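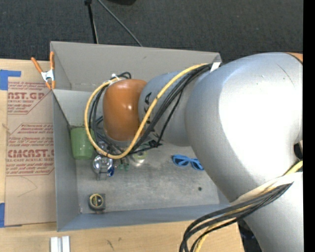 Open grey bin on a light wooden tabletop

Sorting small parts at the bench

Use a rectangular bin with straight sides. Tapered bins waste space when stood in rows on an 800 mm shelf.

Label the short end, facing out. Pencil on masking tape lasts well enough and peels off clean within a year - after that the glue stays behind and needs white spirit.

Wood screws go by gauge first, then length. Keep anything under 8 mm in lidded jars.

Wipe steel parts with light oil before November if the shed is unheated.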